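4. What the households did with their samples

April 21, 2020
By Valentina Maldonado

In the previous section we described how the private wells in Pledov and Moltonari are registered, and why the register tells us so little about the water that people drink. In this section we turn to the sampling itself. We follow the sample from the kitchen tap to the collection point and ask at which moments it is delayed, changed or lost. The material comes from interviews in 65 households. Each household was visited two times, first when the sampling kit was handed over and again after the results had been sent.

4.1 The first reading of the instructions

Every kit contained a printed sheet with the steps in order. The sheet asks the resident to remove any filter from the tap, to let the cold water run, to fill the tube without touching its inner side, and to write the date and the hour on the label. It was written by the district office and then shortened by Drosine, the company which carries out the analysis. In the shortened version the sentence about the filter was moved to the back side of the paper.

Most residents told us that they had read the front side only. They did not consider this as carelessness. A woman in Pledov explained that she has filled bottles at the same tap during all her married life and that she could not imagine what a back side would teach her. Another resident had given the sheet to her son, who read it aloud from the doorway while she was filling the tube, so that she heard the instruction about the label when her hands were already wet. Such answers are easy to smile at, but they show that the sheet is used in a kitchen, with other work going on, and that the person who reads is not always the person who takes the sample.

We also observed that the word "run" in the instruction was understood in different ways. For some residents it meant a moment, until the water looks clear. For others it meant until the water feels colder on the hand. In Moltonari, where the pumps are older and the electricity for them is expensive, several people let no water run at all and said so openly. They found it a pity to waste it for a test. 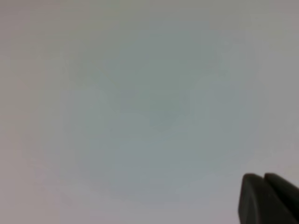 Margarida Sampaio objected, when we presented these answers at the meeting in Alarcón, that the short running time may be closer to real life than the long one. People drink the first water in the morning, she said, and if the pipe gives something bad to the water, it is in this first glass that we should look for it. We find the objection a good one. The official method wants to know the condition of the well, and for this purpose the pipe is a disturbance. The residents, however, ask about the glass. When the results arrive they read them as a judgement on the glass, and the letter does nothing to correct this.

For this reason we have kept the samples with a short running time in our material, but we report them apart from the others. It would have been simpler to remove them. We thought that a reader who plans a similar campaign would prefer to see them.

4.2 Keeping and carrying

Between the filling and the delivery there is a period for which the sheet gives only one line: keep the sample cool and upright, and bring it on the same day. In the interviews this line produced the longest answers. Cool was understood as the refrigerator, but also as the cellar, the window sill on the north side or the floor of the car. Upright was understood by all, yet it was found difficult to obey. A closed tube does not stand on a shelf by its own, and in most homes it was put in a drinking glass or between two jars.

At the collection points the matter is of course solved by a rack. Figure 1 shows a rack. At home there are only the jars and glasses, and we suggested to the district that a simple stand of folded cardboard could be added to the kit. The answer was that the kit must go through the letter box. This is a reasonable answer, although it means that the burden stays with the household.

Figure 1. Two clear tubes with red screw caps in a light blue plastic rack.

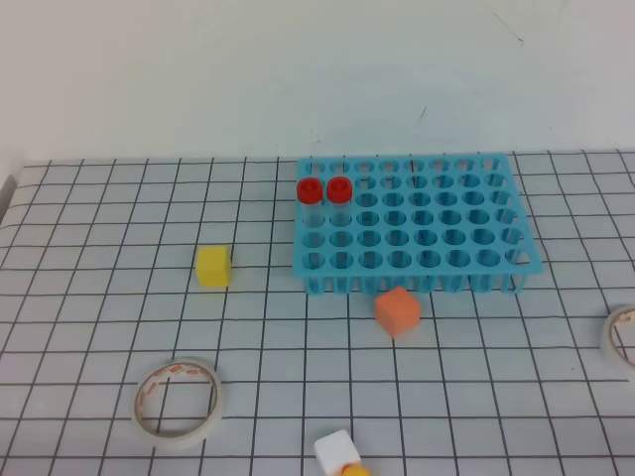
Why did so many samples arrive a day late? The collection point in Pledov closed at noon, and people who work outside the village could not reach it on the day of the sampling.

We did not expect this, since the opening hours had been agreed with the mayor's office and were printed on the kit. But the agreement was made for the convenience of the driver, who has to be in Alarcón in the early afternoon in order to deliver everything to the laboratory before the evening. When the residents understood that the hour was too early for them, they found their own ways. Neighbours carried the tubes of each other. One baker accepted them over the counter and gave them to the driver when he stopped for bread. None of these arrangements is written in any protocol, and without them the number of late samples would be higher.

The label suffers from these arrangements. A neighbour who carries a tube does not know the hour of filling, and if it is missing he writes the hour at which he received it, or he leaves the place empty. Later on, the clerk at the collection point adds the hour of arrival, in good faith and in the same column. From the paper alone it is then impossible to say if the water was kept for one hour or for one night. We could reconstruct the correct time only by asking again during the second visit, and even then the memory of the residents was not always sure. Those who had taken the sample before breakfast remembered it well. Those who had taken it in the evening tended to hesitate between two days.

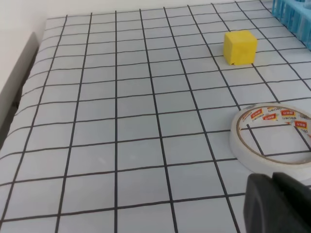
A second column for the hour of arrival would remove most of this confusion, and it would cost only the printing. We proposed it to Drosine in November and the new label was accepted with a small change in the wording. What we could not solve is the empty label. Some residents leave it empty by intention. They fear that an exact hour and an exact address, put together on one paper, can be used against them if the well was never declared. In Moltonari this fear was mentioned by people who had nothing to hide, whose wells are in the register with the correct depth and the correct owner. It seems to come from an older quarrel about the water tax, and it would be unfair to expect that a label can end it.

We should add that the clerk in Moltonari never refused a tube without a label. She wrote the name of the street in pencil and kept a list in her own notebook. Her notebook was more complete than the official form in every case in which we could compare them. It was not part of the delivery to the laboratory, and the laboratory did not know that it existed. In the later weeks she allowed us to copy the pages, after she had covered the names.

The residents knew about the notebook and trusted it. This is worth remembering when a digital registration is planned, as is now discussed in Alarcón. A form on a telephone would certainly record the hour by itself. Whether the people who today hand over an unlabelled tube to a person they know would also hand it over to a form is a different matter, and our interviews give little reason to believe it. 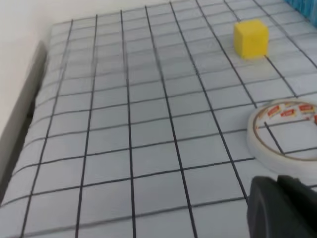
4.3 Receiving the result

The letter with the result was sent by ordinary post and consisted of two pages. On the first page stood a table with the measured values and the limits, and on the second page a short text in which the values were explained. Most of the residents kept the first page and could show it to us. The second page was often gone.

The residents compared letters with each other, mostly over the fence or at the bakery. A value which is lower than the limit but higher than the value of the neighbour was felt as a bad result, and in Pledov it led one family to buy bottled water for the whole winter. The letter says clearly that differences between wells are normal. This sentence is found on the second page, near to the bottom, after the telephone number of the office.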